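Teaching by hand, the Bratmont bench

Kitchen table tasks are up and runing again at Bratmont. Abdelilah Ouali has been moving the arm through them by remote control, one demo at a time. Cups, plate, fruit, the usual. 141 demos saved since September, target is 2000, so yes – we need more drivers.
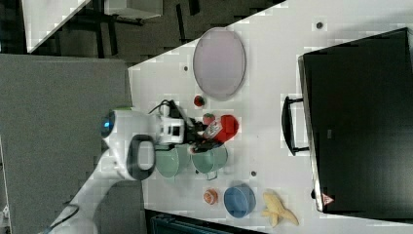
Sign up with Abdelilah. Two hours per slot, no experience needed, he'll sit with you for the first few tries. Go slow near the table. Jerky demos get thrown out.

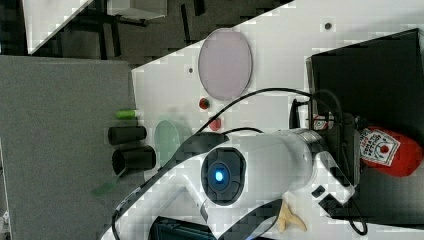

Hulleler people, your logins from last year still work. Everyone else ask at the desk. Please name your files properly this time – we lost most of a afternoon to that.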